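Household chores in sim: are we close to a machine that can tidy a bedroom?
Home Automation board > Robots and Machines

carhuamaca_a
I've been running a two-armed model through simulated apartments for most of July and wanted to compare notes. The job list is short. Open the door, pick up whatever was left on the bed, put it on the counter, go back out.
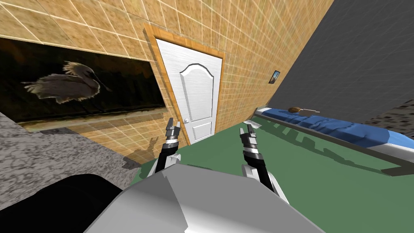

The door is the part I expected to be hard, and it is. A round knob needs a firm grip and a twist, and then the arm has to follow the door through its swing without fighting the hinge. With two fingers I get a clean turn in 7 out of 40 tries. The pickup off the mattress is better, but anything thin-handled lying on soft bedding is a pain. The fingertips push into the cloth before they get under the handle.

My feeling is that we're close on the pickup and nowhere on the door. What are others seeing?

malour
Are you using torque feedback on the wrist or just position? 7 in 40 sounds like position only.

carhuamaca_a
Position only for the door. I have a force estimate but it's noisy and I stopped trusting it.

malour
That's your problem then. Knobs were hopeless for me until I let the wrist go slack in every direction except the twist. I'd also slow down the approach. Most of my failures were the fingers bumping the knob off center and then closing on the side of it.

Oddsson_H
I'll be the one who disagrees with the whole premise. I ran the packing line at Brallasholm until last year and we had arms from two different suppliers. They did one thing each, on a fixed table, with the parts arriving the same way up every time. They were great at it. The day somebody changed the carton supplier, both were down for most of a shift because the flaps were a little stiffer. A bedroom is a new carton supplier every morning.

Simulation doesn't fix that. You're testing against the mess you thought to put in.

yuklan
Some of that is fair, but you can randomize a lot now. Friction, weight, lighting, where the object is, how stiff the door is. I generate 2000 rooms overnight and no two have the same layout. A fixed line arm was never trained on anything like that, so I don't think the carton story carries over.

Oddsson_H
How many of the 2000 have a phone charger tangled in the blanket?

yuklan
None, but I could add cables. They're slow to simulate so people skip them.

Oddsson_H
That's my point. People skip the slow stuff and the slow stuff is what's in a house.

kjaergaard
I clean vacation rentals, so I do this for a living and read this board for fun. A few things from that side. Picking up is the small part of the job. A room takes me 40 minutes and maybe 5 of those are putting objects back where they go. The rest is bedding, the bathroom, and floors. If your machine did the pickup perfectly I would still be there for the other 35.

Also, most of our doors are propped open while we work. I would not spend a month on the knob.

carhuamaca_a
Useful, thanks. I could start every run with the door open and come back to it. It does feel a bit like cheating.

kjaergaard
It's a wedge. They cost next to nothing.

malour
For rentals sure. At home you have a bathroom door, a closet, a pantry, and people close them behind themselves. If it can't open doors it gets one room. I'd keep working on it.

Has anyone tried the Zomton wrist? I looked at the spec sheet but I don't know anybody who owns one.

yuklan
No. I asked them for a sim model and haven't heard back.

Oddsson_H
To be clear, I'm not saying never. Our floor scrubber runs itself and I wouldn't go back to the old one. It's slow, it misses the corners, and we do those by hand. I'd call that a machine doing a chore. What I don't buy is one machine with two arms doing all of them.

carhuamaca_a
I'd settle for one machine doing three of them badly.

Going to try malour's slack wrist tonight with the slower approach, same door, same 40 starts so the numbers compare. For the mattress I'm going to have it press down next to the handle with one hand and slide the other one in from the side. If anyone has a cloth setup that runs faster than real time please post your settings, mine crawls.

yuklan
Drop the cloth resolution by half and pin the corners under the mattress. You lose some wrinkles but it still pushes back the right way. I'll post my file when I'm home.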